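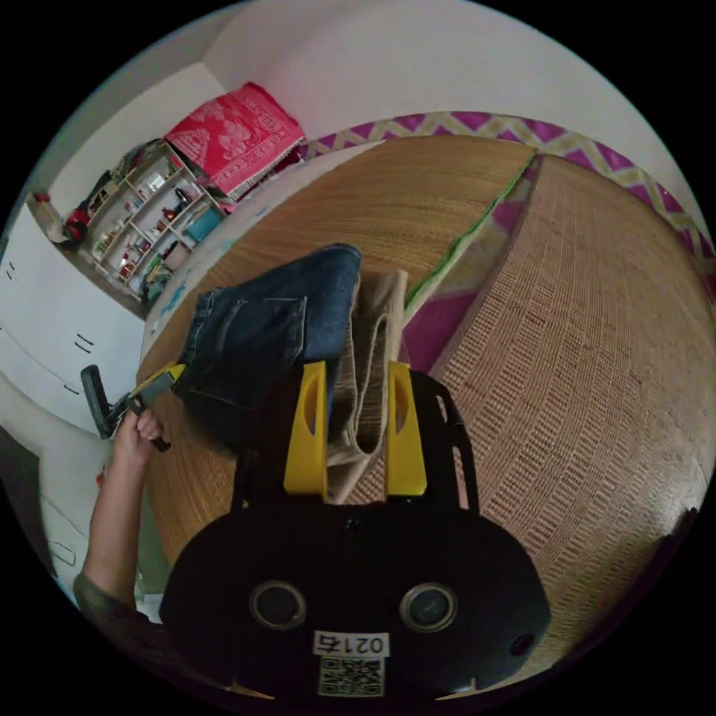
Woven straw mats on the bed, small bedroom

Durine Guest House Group: minutes of the summer planning meeting
April 2, 2021

Present: Zuweira Nyarko (chair), Juwita Kusuma, Prasetyo Lau, Azlan Lumenta
Apologies: Tamsin Cartwright
Minutes taken by Juwita Kusuma

1. Last minutes
Agreed with one fix. The water heater quote came from Hidayat, not Widen.

2. Bookings
Great news to start! Zuweira reported 69 nights booked for June already, and the hiking club wants to come back for 5 more. Azlan asked that we hold the upstairs room for walk-ins. Agreed.

3. Bedding for hot weather
Long and very happy talk on this one. Straw mats stay on the beds through the summer, and everyone loves how cool they are to sleep on. Prasetyo will air them in the yard between guests, out of full sun. Cotton sheets to be offered to anyone who wants one on top.
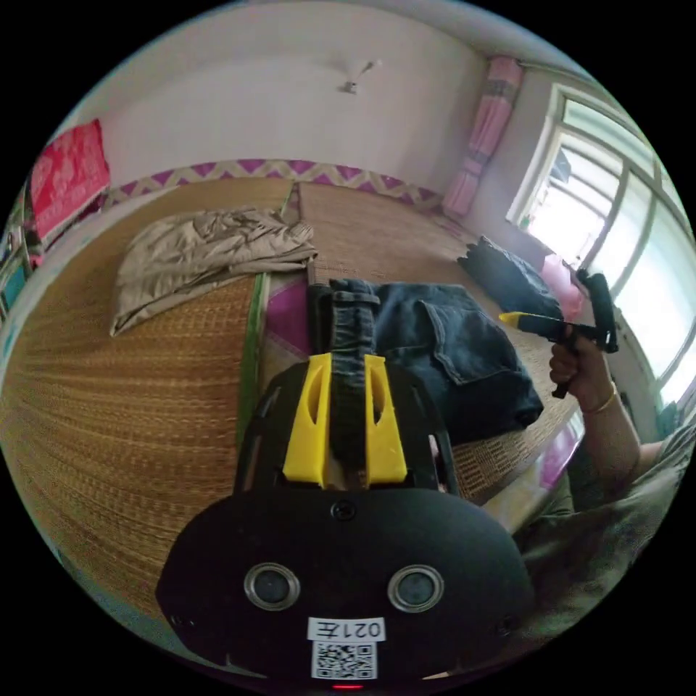
Mat with green edging, purple patterned cloth beneath

Juwita to ask Flometti for a price on spare pillowcases.

4. Breakfast
Azlan brought 3 kinds of banana bread and we tried them all (the coconut one won by a mile). He will bake twice a week. Tamsin sent a note asking for a fruit plate too, and Zuweira said yes on the spot.
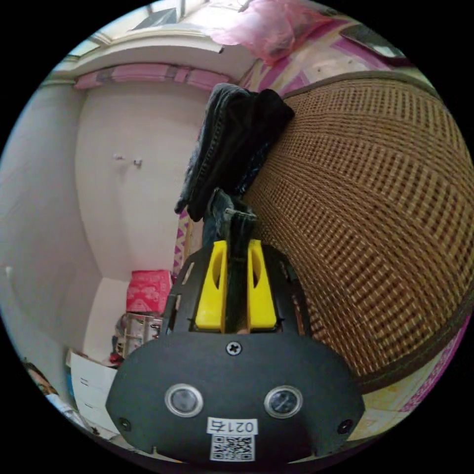

Coffee stays self-serve. Prasetyo wants a bigger pot and will look at prices in town.

5. Garden
The lemon tree is full of blossom! Two new benches to be painted before the first June guests. Color still open: Zuweira likes blue, Azlan likes a darker green.

6. Any other business
Spare front door key is missing. Please check your coat pockets.

Next meeting at Tamsin's, date to follow by email.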